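Bramthorpe Junior Netball: where we are with the Skovis grant

Hi Elmarie,

You asked for a few pages by Monday and you're getting one, sorry! It's been a busy September and I'd rather be on court than at a keyboard.

First the good part. We have 85 kids signed up across the three age groups, and 36 of them are brand new to the sport. The Rekedholm school sessions did most of that. We go in at lunchtime, run passing drills and a quick four-a-side, and send everyone home with a flyer (half of them end up on the bus floor, but enough reach a parent).

Coaching is going well too. Two of our older players passed their beginner coaching course and now help with the under-nines, who adore them and ignore me completely. I'd love to put two more through in the spring if the budget holds.
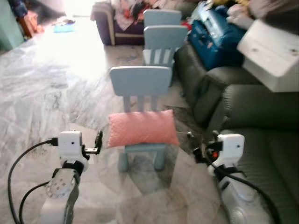
Now the money. Of the 2,000 you gave us for the season, 400 is still in the account. Court rental at Matlala took the biggest bite, then balls and bibs, then the course fees. The rental went up halfway through and I didn't see it coming, so we dropped the second Thursday slot and squeezed the under-elevens and under-thirteens together. It's crowded. The older girls grumble, and they have a point – shooting practice with that many bodies under one post is mostly waiting your turn.

What hasn't happened yet is the away tournament. We entered, then the hosts moved it to a weekend when most of our parents couldn't drive. I've asked about the spring one and I'm waiting to hear back. The travel money for it is part of that 400, so please don't count it as spare!

One question for you: can we move the leftover bib money over to court rental? It would get us the second slot back until the winter break. If you need a form for that, send it over and I'll fill it in the same evening.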